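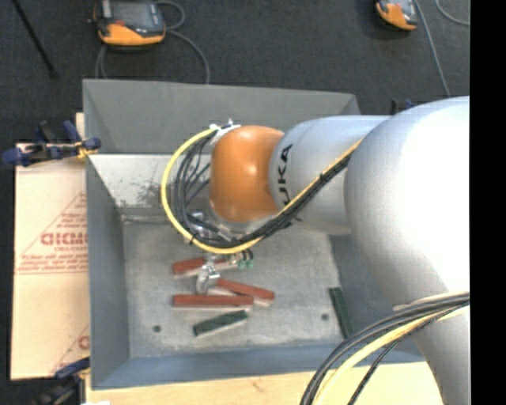

Grey open-topped bin, blocks on the base. Seen from overhead.

Stesdale Bin and Block Notes

README, July 1, 2019
Kept by Kasun Fakir

What this is

A set of 656 overhead pictures of one metal bin and the blocks that go in it, with a plain text file of notes for each. The notes cover how the blocks lie, how much of the base is showing and whether any block is resting against a wall. I took over the set in May from the Grevelmont store, where it had been called "complete and fully checked". I have since gone through it and would not use either word.

What is in the folder

pictures/ holds the overhead views, numbered in the order they were saved.
notes/ holds one text file per picture, same number.
layout.txt gives the block sizes as measured at Stesdale.
disputed.txt lists the numbers of pictures where two readers disagreed.
old/ is the Grevelmont paperwork. Read it if you like. I would not quote it.

The bin

Metal, grey, open at the top, with sloping walls and a flat base. The base is worn, and this matters more than the old paperwork lets on. Worn patches and shadows get read as block edges, and the first round of notes is full of blocks that I cannot find however long I look. I have left those notes in place and put the numbers in disputed.txt.

The sloping walls are the other trouble. A block leaning on a slope looks shorter from overhead than the same block lying flat. The Grevelmont notes call these "small blocks". Perhaps a few of them are. I changed the wording to "leaning or small" wherever I could not tell, and you should treat that as a shrug.

How the notes were made

Each picture was read by 2 people who did not see each other's notes. Where they agreed, the note was kept. Where they did not, the old practice was to keep the longer note, for which I can find no argument at all. In 187 cases the readers disagreed about something that changes the meaning, mostly whether one block was on top of another or beside it.

Agreement is worth less than it sounds, too. Both readers were trained on the same 30 pictures by the same person, so they had every chance to learn the same mistakes. I reread a handful and disagreed with both of them more often than I liked. I may be wrong as well.

Terms used in the notes

flat: the block's largest face is on the base
leaning: any part of it is on a wall
stacked: resting on another block
hidden: less than half can be seen
unclear: the reader gave up, which I would rather have than a guess

"Tidy" and "messy" also turn up in the older files. No meaning was ever written down for either. Ignore them.

What it might be good for

Practising how to describe a heap of plain objects from overhead. Comparing how different readers describe the same heap. Possibly checking whether a layout looks spread out or bunched up, if you are not fussy.

What I would not use it for

Counting blocks. Hidden ones are missed and there is no second view to settle it.

Saying anything about bins in general. It is one bin. The Vanard summary sheet speaks of "typical industrial bins", and I don't know what that rests on.

Judging sizes near the walls, for the reason given under The bin.

Known faults

Some notes use left and right as seen in the picture, others as seen by a person standing at the bin. The switch happens partway through and I have not pinned down where.

The Shek additions came with file names in a different style. I renamed them to match, and the original names are in old/.

Corrections

Send the picture number and the wording you would put in its place. "This looks wrong" is probably true but I can't do much with it. Corrected notes go in beside the old ones, and the old ones stay.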